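Ticket 24 -- Shape sorter, Wamholm playroom
Status: open
Logged: Sep 13, 2020

Fault: blocks refuse to stay sorted by shape. The tray labels say star, cylinder, heart and so on. The under-threes prefer colour and are winning.

Tried so far: new labels (eaten), bigger labels (coloured in, nicely).

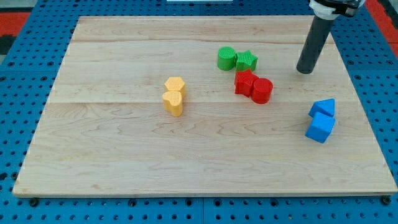 Blocks on the maple board, paired by colour. Red star with red cylinder, green the same.

Workaround: relabel the trays by colour and call it a feature. The green star and the red star can live apart -- they'll cope.

Still to do: ask Eltudville whether their set has the same trouble, and order 2 spare yellow hearts from Trultard. Leave the ticket open until they arrive.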